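Procuram-se participantes para sessões de arrumação (Oria)

A Oria procura pessoas que aceitem arrumar objetos domésticos em cima de uma mesa, durante 60 minutos, e responder depois a um questionário. Escrevemos «arrumar» com alguma reserva, porque metade da discussão interna tem sido saber o que a palavra quer dizer. Quem vier à espera de aprender um método para pôr a casa em ordem vai sair desiludido. Não temos método nenhum e desconfiamos bastante dos que se vendem por aí.

O estudo é pago pela Watalance, que vende caixas e divisórias e gostaria, naturalmente, que concluíssemos que as pessoas precisam de caixas e divisórias. Ficou escrito no contrato que os resultados são publicados de qualquer maneira. Veremos. Na primeira ronda recebemos 384 questionários e a única coisa que se pode afirmar com segurança é que quase toda a gente se diz mais arrumada do que a pessoa com quem vive. As contas não batem certo, como é fácil de perceber.

O que se pede

Cada participante recebe uma mesa com coisas misturadas: loiça, brinquedos, panos, miudezas. Pode juntar por tipo, por cor, por divisão da casa, por tamanho, ou deixar tudo onde está se achar que já está bem. Não damos pistas e não corrigimos. Uma caneca deitada ao lado de um peluche é, para uns, desarrumação evidente; para outros é só uma caneca e um peluche. Interessa-nos a segunda opinião tanto como a primeira.

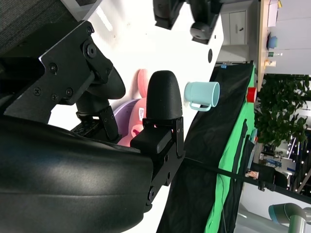 Uma participante da primeira ronda escreveu-nos a dizer que a tarefa lhe pareceu parva durante os primeiros minutos e irritante durante os restantes, que em casa dela os brinquedos vão parar à cozinha e as canecas ao quarto, e que ninguém morreu por isso. Perguntou também se havia uma resposta certa que lhe estávamos a esconder. Não havia. Voltaríamos a convidá-la com gosto, mas cada pessoa só participa uma vez.

Quem pode candidatar-se

Pessoas com 18 anos ou mais, que leiam português sem dificuldade e consigam estar de pé durante a sessão (há cadeira para quem preferir, basta avisar na inscrição). Não é preciso gostar de arrumar. Profissionais de organização doméstica podem inscrever-se, mas ficam num grupo à parte – já sabemos o que respondem ao questionário e queremos ver o que fazem com as mãos.

Não aceitamos funcionários da Watalance nem familiares diretos.

Onde e quando

As sessões decorrem em outubro, no edifício Winside, sala Afolabi, com turnos de manhã e de tarde. O último começa às 17h00. O estacionamento à porta é anunciado como gratuito; aconselhamos a ler a placa antes de acreditar.

Compensação

Um vale de compras, entregue no fim da sessão, mesmo a quem desistir a meio. Não reembolsamos deslocações. Quem achar pouco tem provavelmente razão, e preferimos que o diga antes de se inscrever.

Como se inscrever

Preencha o formulário na página da Oria, indicando o código 1090 e o turno preferido. No campo «motivação» não escreva que é apaixonado por organização. Escreva onde guarda as pilhas, os cabos e as chaves que já não abrem nada – é a única pergunta do formulário que lemos até ao fim. Respondemos a todas as inscrições por correio eletrónico, incluindo as recusadas.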